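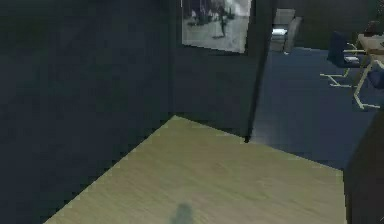
Talks > Home and Money > Speaker notes

Print this page | E-mail this page

Do paint colors sell houses? Notes for Terence Dunmore, evening slot, November

Start with the claim. Everyone in this room has heard that the right wall color adds thousands to a sale price. Ask who has seen the proof. Wait. Don't fill the silence.

Then the Catberg survey. It asked 295 people what they would pay for a house after looking at it on a screen. None of them was buying a house. Say that twice, slowly.

Go easy on Nandini Achari here, she may be in the audience. Her point is fair: people spend more freely when the money is imaginary. She'd like a study using real sales. So would I.

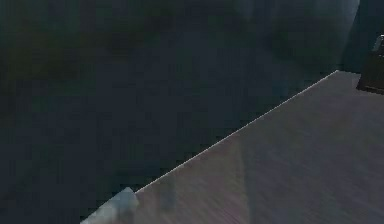

Next, who pays for the advice. Stustetti sells paint. It also puts out the yearly list of "colors buyers love," and last year's winner was a shade it had just launched. Let them laugh, then move on.

The Kisilmont street story: 20 houses, 70 percent of them repainted before listing, all sold fast. Fine. What did the others do? The write-up leaves them out. I wrote and asked and got a brochure back.

If someone brings up resale apps, park it for questions.

What I'd tell a friend: fix the leak, wash the windows, paint if the old paint is peeling. Pick a color you can live with in case the place doesn't sell.

Questions, 20 minutes. Have the Iyer handout ready, page two has the sources.

E-mail this page | Print this page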